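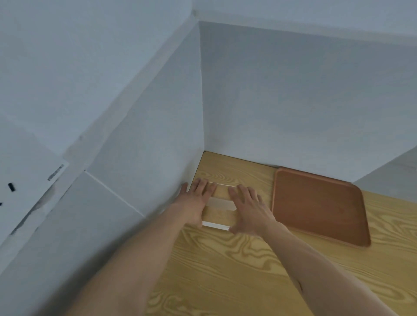

Both hands on a small wooden piece at a corner table.

Fixing a Side Table or Coffee Table That Rocks

A table that rocks has one of three problems: the floor is uneven, one leg is short, or a joint has moved. The repair is different for each, and sawing a leg before you know which one you have usually makes the table worse. Find the cause first.

Testing the floor

Set the table where it normally stands and press on each corner in turn. Note which two legs carry the load and which one lifts. Mark the lifting leg with a bit of masking tape. Turn the table a quarter turn and test again. If the same leg lifts, the fault is in the table. If a different leg now lifts, and it stands over the same spot as before, the floor is low at that spot.

Floors in older houses can fall away noticeably near the walls. A table that is steady in the middle of the room and rocks in the corner needs a pad under one foot and nothing else. Felt pads come in several thicknesses. Stack no more than two; a taller stack shears sideways when the table is dragged. For a larger gap, cut a disk of hardwood or dense cork to the diameter of the foot and put one felt pad under it.

Testing the joints

Turn the table upside down on a blanket. Hold the rail with one hand and push the foot of each leg with the other, first along the length of the table and then across it. A sound joint doesn't move. A loose one will click, or a dark line will open and close where the leg meets the rail.

If the legs are held by corner brackets with a hanger bolt, tighten the nut first. Most wobbly coffee tables sold flat-packed are cured at this point. Tighten all four a little at a time, going around twice, then set the table upright and test again before doing anything else. A split washer under each nut will keep it from backing off. The Bimine range uses wing nuts, and these should be snugged by hand only. Pliers will strip the thread.

If the hanger bolt itself turns in the leg, take it out, fill the hole with a glued hardwood dowel, let it cure overnight, and drill a new pilot hole.

Regluing a loose joint

Do not run fresh glue into a joint that is still closed. It won't reach the surfaces that matter, and it won't bond to old glue.

Knock the joint apart with a rubber mallet and a scrap block. Label both parts. Scrape the old glue off the tenon or dowel down to bare wood, but stop there — removing wood loosens the fit. Old hide glue softens with warm water and a stiff brush. White and yellow glues soften with warm vinegar, slowly. Let everything dry for a full day.

Brush yellow wood glue on both parts, assemble, and clamp across the rail. Measure the two diagonals between the legs. If they differ, shift the clamp slightly toward the longer diagonal until they match. Wipe off squeeze-out with a damp rag. Leave the clamp on for two hours and keep weight off the table until the next day.

A tenon that has shrunk can be built up by gluing a plane shaving to each cheek. Tomos Nicholas wrote in to recommend cotton thread wound around a loose dowel. It works on round parts if the winding is a single layer.

Trimming a leg

Trim only when the floor is flat and the joints are tight. Use a surface you trust, such as a saw table or a slab of stone countertop. Slide thin wedges under the short leg until the table stands firm, then measure the height of the wedges at the foot. The difference is the amount to come off the other three legs.

For small amounts, tape 80-grit paper to the flat surface and draw the long leg across it, checking often. For anything over 1/16 inch, scribe a line around each foot with a pencil laid on a block, and saw just outside the line. Chamfer the edge of each foot lightly afterward so it won't splinter when the table is moved.

Adjustable feet

Screw-in levelers are worth fitting on any table that gets moved between rooms. Drill the end of the leg dead center, tap in the threaded insert, and turn the foot in fully before adjusting outward. The Rulten pattern with a nylon base slides well on tile and marks soft pine floors, so put felt under it there.

Legs thinner than an inch should not be drilled. Use pads.

Updated 2019-06-23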